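Sobre a Pronari

A Pronari é uma empresa de roupa de casa dedicada à confecção, ao aluguer e ao tratamento de têxteis para quartos: lençóis, fronhas, capas de edredão, mantas e colchas. Serve alojamentos locais, residências de estudantes, lares e famílias, a partir das instalações de Priltard, onde se encontram a sala de corte, a costura, a lavandaria e o armazém.

A actividade teve início com a reparação de enxovais. As peças chegavam com bainhas desfeitas, elásticos cansados ou rasgões junto às costuras, e eram devolvidas prontas a usar. A confecção própria surgiu mais tarde, a pedido dos mesmos clientes, que procuravam medidas difíceis de encontrar no comércio: colchões altos, camas articuladas, berços antigos. A reparação mantém-se como serviço autónomo e conserva o seu balcão de atendimento.

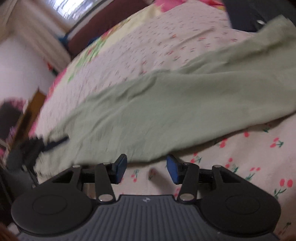
A empresa emprega 81 pessoas, repartidas por 6 secções. A admissão na costura é precedida de um período de aprendizagem remunerado, durante o qual cada pessoa passa também pela lavandaria e pela expedição. A direcção considera que quem cose um lençol deve saber como ele se comporta na máquina e na calandra — e esta orientação tem sido seguida desde os primeiros anos.

Os nossos serviços

1. Confecção por medida. Trabalhamos com algodão, linho e misturas de ambos. O cliente recebe uma amostra do tecido antes da confirmação da encomenda e pode pedir bainha simples, bainha aberta ou vivo de cor. As peças levam etiqueta cosida com a composição e as instruções de lavagem.

2. Aluguer com tratamento incluído. Destina-se a alojamentos e residências. O contrato fixa a quantidade de jogos, a frequência das recolhas e as condições de substituição das peças gastas. No último exercício encontravam-se em circulação 3 916 jogos de cama.

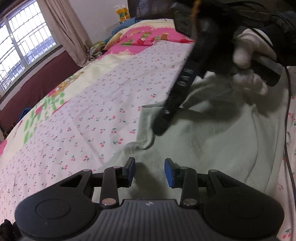

3. Reparação e aproveitamento. Aceitamos peças de qualquer origem, desde que entregues limpas. Os lençóis sem arranjo possível são cortados para fronhas pequenas, sacos ou panos de limpeza, mediante autorização do proprietário. No mesmo exercício foram reparadas 1 602 peças.

4. Linha Ralex. Colecção de mantas leves e colchas, disponível em tamanho individual e de casal. A paleta é revista todos os anos, em Maio, e as cores retiradas continuam a poder ser encomendadas enquanto houver tecido em armazém.

Qualidade e ambiente

Cada lote de tecido é lavado e medido antes do corte, a fim de determinar o encolhimento e corrigir os moldes. As costuras são verificadas em mesa iluminada e, nas peças destinadas a aluguer, voltam a ser examinadas no regresso da lavandaria.

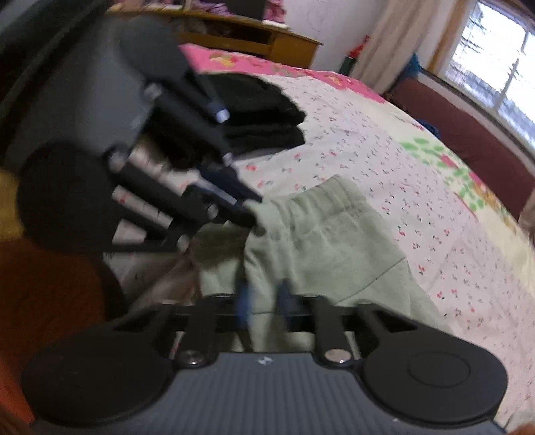 A água do último enxaguamento é recolhida e reutilizada na primeira lavagem do ciclo seguinte. As aparas de algodão são separadas por cor e entregues à oficina Cârstea, que as transforma em enchimento. As embalagens de plástico foram substituídas por sacos de pano retornáveis nas entregas regulares — nas encomendas enviadas por correio utiliza-se ainda papel reforçado.

Contactos e visitas

O balcão de Priltard recebe peças para reparação durante o horário normal de funcionamento. As escolas profissionais interessadas em visitar a sala de corte devem dirigir o pedido por escrito à secretaria, indicando o número de alunos e a área de formação. As candidaturas espontâneas são conservadas durante um ano.

Página actualizada em 2026-07-26.

Este sítio utiliza cookies para melhorar a sua experiência de navegação. Ao continuar, aceita a nossa política de cookies. Aceitar Recusar Saber mais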